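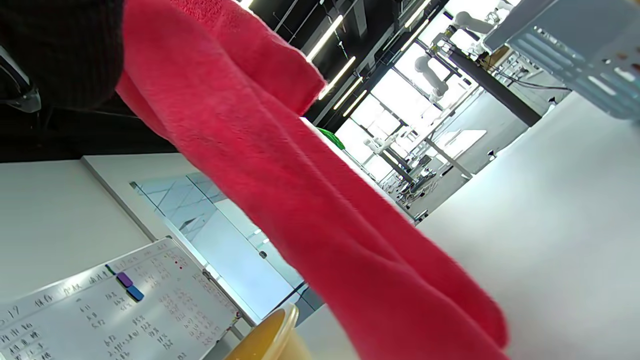 Red towel, folds and all, seen from the hand-held gripper.

Towel sorting, Barura project, Harnholm lab. Quick page, more words when I get time. We teach the task by hand — a person does it with the gripper, the arm gets to learn from the recordings later. 183 runs kept so far, goal is 1000 by September. Kolbrún Bergmann checks every run before it goes in. Slow going but teh keep rate is climbing.

Next one, down low at table level. Yellow basin with cloth in it, blue basket on the right, gloved fingers over the rim. Arms back by the windows.

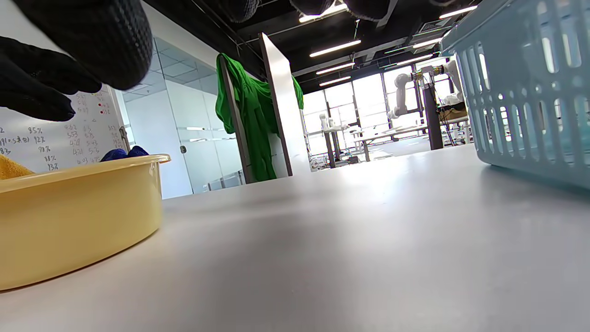
How long does a new person need before their runs are good enough to keep?
Some 30 practice tries, usually spread over two days. Most people start out too fast and have to relearn the grip, so we dont save anything from the first day.

More from Astport soon.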